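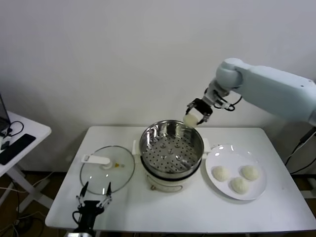
Figure 4. The bun-loading task. One gripper holds a bun over the steamer insert while three more wait on the plate. The lid lies on the table to the left of the cooker.

4.2 Loading a steamer

The second chore in our set is loading a small electric steamer with buns (Figure 4). We picked it after talking with kitchen staff at Mandham, where the same job is done by hand every morning before 7. It takes a person very little time and almost no attention. For a two-arm system it is still a fair test of several skills at once: gripping something soft, clearing a raised metal rim, and putting pieces down so that they do not touch.

The task starts with the lid off and the buns on a plate beside the cooker. The robot must move each bun from the plate to the perforated rack inside the insert and then put the lid on. A run counts as a success only if all the buns end up on the rack, flat side down, with no tear in the skin, and the lid is seated. Partial results are logged but are not included in the success rates in Table 3.

Grip force. A steamed bun gives way under light pressure and recovers slowly. The two-fingered gripper has no tactile sensing, so the policy has to judge the squeeze from the camera view and from motor current. Early versions trained on the Gernuveo pick-and-place set closed too far and left deep marks on both sides of the bun. That set is made up mostly of boxes, cups and tools, and a policy that has learned on hard objects has no cause to stop early. After we added demonstrations with bread and buns, visible marks became less common, although they did not disappear. The remaining cases were mostly second grasps, where the gripper had let go of a bun and taken hold again in a different place.

Placement. The walls of the insert are polished steel and reflect whatever is near them, including the gripper. In the wrist view a reflection of a bun can look much like a bun. Policies trained without the insert sometimes slowed or changed direction as they came over the rim, and a few released too soon, so that the bun landed against the wall and rolled. Lowering straight down from a point above the middle of the rack solved most of this. It also made the motion slower, and operators who watched the trials at our Erkberg site remarked on it more often than on any actual failure.

Spacing between buns was harder to teach than we expected. People who demonstrated the task left gaps without being told to, but the gaps varied a good deal from one person to the next. The policy learned something close to the average and tended to crowd the last bun toward the rim. Takumi Ueda, who collected most of the second round of demonstrations, used a fixed order and began with the far side of the rack. Policies trained on his portion alone spaced the buns more evenly, but they coped less well when the plate was moved.

The lid. Putting the lid on was the most common point of failure. Clear glass gives a depth camera very little to work with, and the table shows through it. The handle is the only part that can be found reliably, and the approach depends on which way it is turned. When the handle lay across the line of approach, the gripper often pushed the lid along the table before getting a hold. Once the lid was lifted, seating it was usually a matter of small corrections, and the policy made these well enough. We did not try a metal lid, which would have been easier to see but is not what most home steamers have.

Comparison with hand work. We do not claim that the system is ready for a home kitchen or for a place like Mandham. A person loading the same cooker uses both hands, often holds two buns at once, and does not look at the rack for long. Our policy uses one arm at a time for most of the task, with the second arm held clear until the lid step. Attempts to have both arms load together led to long pauses over the insert, as each waited for the other to move away. The Furukawa group reported similar pauses in a dish-racking task and dealt with them through a simple rule giving one arm priority. We tried the same rule and saw fewer pauses, at the cost of more dropped buns, and we left it out of the final version.

What the results do show is that soft food can be handled with ordinary grippers and a modest number of demonstrations. The reach and the lift are largely settled. Most of the remaining trouble is in the cookware – shiny walls, clear lids, loose handles – and the same features come up again in the saucepan task described in Section 4.3.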